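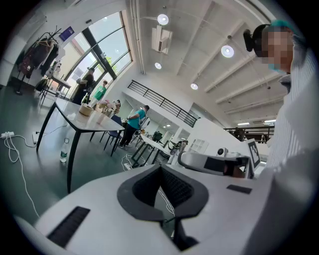

4. Fitting the soft pads and checking the grip

By now you have a printed shell, a working trigger and a pair of bare jaws. This section puts the pads on them, and it's my favorite part of the whole Storkora build, because it's where the thing starts to feel like a tool you want to pick up! Set aside an evening for it. Most of that is glue time, so put the kettle on somewhere in the middle.

You will need:
The two printed pads from section 2
Two pad carriers
Four short M3 screws and the matching hex key
200-grit sandpaper
Flexible glue (any clear one that stays rubbery)
Masking tape
A soft pencil
Things to pick up: a small cup, an empty bottle, a basket with a handle, a tennis ball

Preparing the pads

1. Peel off any strings or blobs left from printing. Flexible filament doesn't snap cleanly, so use small scissors and go slowly around the edges of the mesh.

2. Squeeze each pad between finger and thumb. It should fold inward and spring back by itself. If it stays bent, the walls came out too thin. Print it again with one more wall line and the same infill.

3. Sand only the flat back face, with light strokes in one direction. Leave the gripping face alone. Its texture does a lot of the work and you can't put it back.

4. Wipe the back with a dry cloth and mark the top edge in pencil. The pads look the same both ways up, and I have glued one in upside down twice.

Caution: Sand by an open window and wear a mask. Flexible filament makes a fine, clingy dust that gets everywhere.

Mounting

5. Place a pad on its carrier without glue and slide the carrier onto the jaw. Close the jaw slowly. The tips should meet first and the rest should follow.

6. If the tips miss each other, loosen the carrier screws half a turn, nudge the carrier and try again. Samuele Lombardi, who drew this version of the jaw, left the holes slotted for exactly this job, and there's plenty of travel in them.

7. Take the pad off, spread a thin layer of glue on the carrier and press the pad home. Wrap it with two turns of masking tape and set it down with the gripping face up.

8. Do the same on the other side.

9. Leave both overnight. The Fornby glue we keep in the workshop feels firm after an hour, but pads pulled at that point have crept on us. Start on a Tuesday evening and you're gripping things on Wednesday!

Note: If you're building the Galli jaw instead, the carriers are mirrored. Check the small arrow on the underside before you glue anything.

Checking the grip

10. Remove the tape and work the trigger slowly, all the way in and all the way out, ten times. Listen for clicking. A click on the way out usually means a screw head is catching the shell.

11. Pick up the tennis ball. The pads should wrap around it a little on both sides – this is a lovely thing to watch the first time.

12. Move on to the cup. Lift it by the rim, then by the side, then set it back down as gently as you can. Use a plastic one until you trust yourself.

13. Try the empty bottle lying down, then standing up. If it turns in the grip, the jaws are meeting at an angle and you need to go back to step 6.

14. Finish with the basket handle. It's thin and it moves, so it will show up any gap at the base of the pads.

Caution: Keep your other hand clear of the jaws. The trigger spring is stronger than it looks, and the hinge can give you a proper pinch.

Weighing the finished tool

Put the jaw assembly on a kitchen scale, pads and screws included. Mine came to 136 grams. A heavier one still works, but you'll notice it in your wrist after a long session. Rosalba Ferri got hers lighter by dropping the infill in the carriers and hasn't cracked one yet.

If something is off

Pad lifting at one corner: Lift it fully, scrape off the old glue and start again from step 7. Pushing fresh glue into the gap never holds for long.

Jaws close but won't open all the way: Look for glue on the hinge pin. A drop of silicone oil helps once it's clean.

Smooth objects slip: Wash the gripping faces with dish soap and let them dry. Skin oil builds up quickly, especially if people keep poking the pads (they will, they're very pokeable).

Once the grip feels good, go on to section 5, where you'll mount the marker plates and set the trigger stop.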